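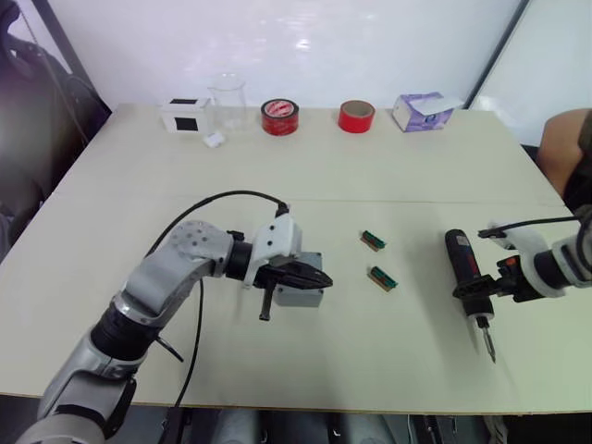

Projektbericht: Ordnung am gemeinsamen Montagetisch
Agnes Bråten und Irina Surdu
Abgabe: 2. Juli 2021

1. Ausgangslage

Der Montagetisch im Werkraum wird von mehreren Kursen genutzt. Zu Beginn des Semesters lagen dort Kleinteile, Schrauber, Kabel und Reste aus früheren Aufbauten durcheinander. Wer ein Steckmodul brauchte, suchte erst in drei Schubladen und bestellte dann oft neu. Laut Inventarliste waren im April 1.859 Kleinteile erfasst, davon 740 ohne Angabe eines Lagerorts.

Unser Projekt mit dem Arbeitstitel Jotitz sollte klären, wie der Tisch eingerichtet sein muss, damit kleine Elektronikteile und Handwerkzeug dort ohne langes Suchen verwendet werden können.

2. Vorgehen

Zuerst haben wir den Tisch vollständig geräumt und die Platte gereinigt. Die Tischfläche besteht aus zwei aneinandergesetzten hellen Platten. Die Fuge dazwischen haben wir als Grenze übernommen: hinten stehen Dinge, die nur gelegentlich gebraucht werden, vorne wird gearbeitet. Eine aufgeklebte Markierung war damit überflüssig.

Die Gegenstände im hinteren Bereich stehen in einer Reihe an der Wand. Vorher waren sie gestapelt, und an die unteren kam man nur, wenn man alles andere abhob. Die Reihe braucht mehr Breite, lässt sich aber mit einem Blick prüfen.

Auf der Arbeitsfläche liegt nur, was zum laufenden Schritt gehört. Beim Schrauben sind das der Akkuschrauber und die jeweiligen Teile, etwa die grünen Steckmodule mit den Stiftreihen. Diese Module sind schmal und verschwinden leicht unter Papier oder Werkzeug. Auf der hellen Platte sind sie gut zu erkennen, deshalb haben wir auf eine dunkle Unterlage verzichtet.

Für die Kleinteile haben wir 100 Beutel von Larkine beschriftet und nach Bauform sortiert. Eine Liste hängt innen an der Schranktür.

3. Ergebnisse

Die Zahl der Teile ohne Lagerort ist deutlich gesunken, der Rest besteht vor allem aus Einzelstücken. Das Aufräumen am Ende einer Sitzung geht schneller als vorher - gemessen haben wir das nicht systematisch.

Schwierig bleiben die Kabel. Zwei Varianten der Führung wurden erprobt, eine über den Arbeitsplatz hinweg und eine an der Tischkante entlang. Beide haben Nachteile: Oben stört das Kabel beim Greifen, an der Kante bleibt man hängen.

4. Offene Punkte

Die Halterungen von Bednarek sind bestellt, aber noch nicht geliefert. Die Beutelliste muss nach der Sommerpause mit dem Bestand im Schrank abgeglichen werden. Die Inventardatei liegt im Kursordner Gitimden.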